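Flulport Community Garden: Frequently Asked Questions

How do I get a plot?
Fill out the form at the Flolora Street gate or send it in by mail. New plots open up every April, and we love seeing first-time growers get one!

How big are the plots?
Each one covers 4 square yards. It sounds small, but you can grow a crazy amount of salad in there (and beans, if you go up).

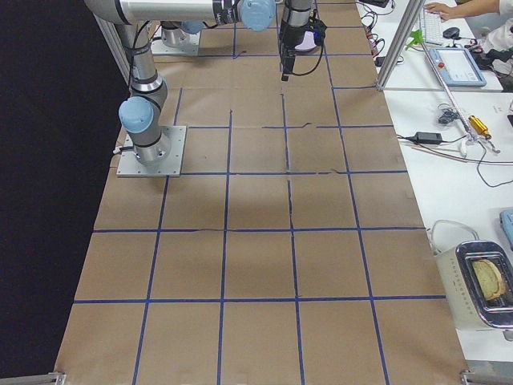
Two households can share a plot if both sign the form. Lots of our members started that way and had a great time.

Is there water on site?
Yes, there are two taps, one by the gate and one next to the Mahmoud Avenue fence. The tank holds 3,000 gallons and we fill it from the shed roof.
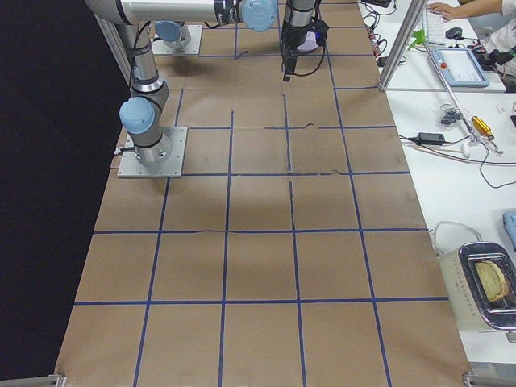

What can I plant?
Almost anything you like to eat or look at! Please skip mint unless it's in a pot, and leave out trees. Tomatoes do really well along the south side, and so do peppers.
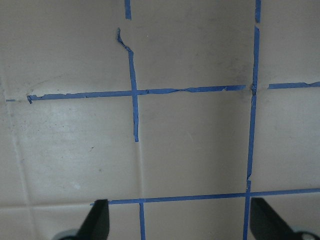 Strips of blue tape in a rough grid

Can I bring my dog?
On a leash, sure. Keep to the paths, please, and close the gate behind you.

Page updated 5 August 2020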